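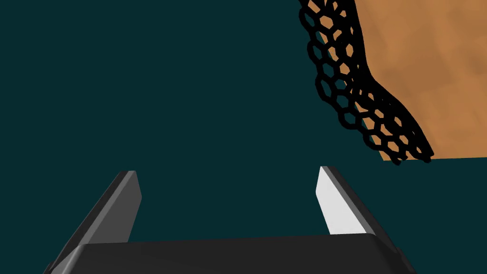 Gripper view from the simulator, mesh and all.

New result from our sim group and I'm so happy with it! We trained a two-arm policy in simulation and asked one thing: how much does a view from right behind the fingers help with thin, see-through objects?

Pui-shan Kwok ran 4000 episodes in Urkis, our simulator. Half the policies got only the head view, half got head plus both grippers. Same network, same 3 seeds.

The open lattice stuff is where it gets fun - from up close the policy has so much more to work with.

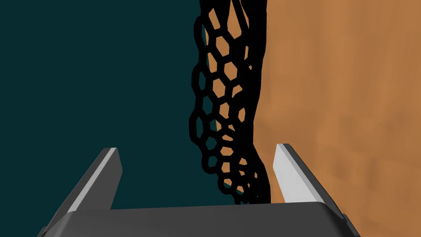

Did you use depth?
Color only, for every policy in the comparison.

With the gripper views, 2181 episodes ended in success. Most of the gap comes from the last bit of the approach, just before the fingers close. Feng-yi Choi spotted that in the logs and I love it.
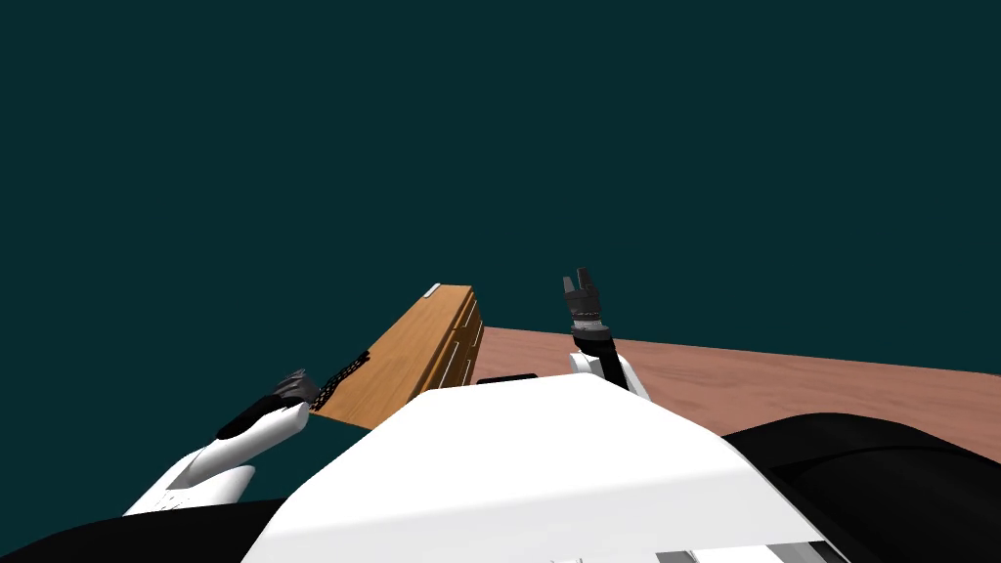 When can people try it?
We're aiming for March, once Kuo-hua Chu finishes cleaning up the training code.

Next up: 578 new layouts with the furniture moved. Can't wait to see what breaks - more soon!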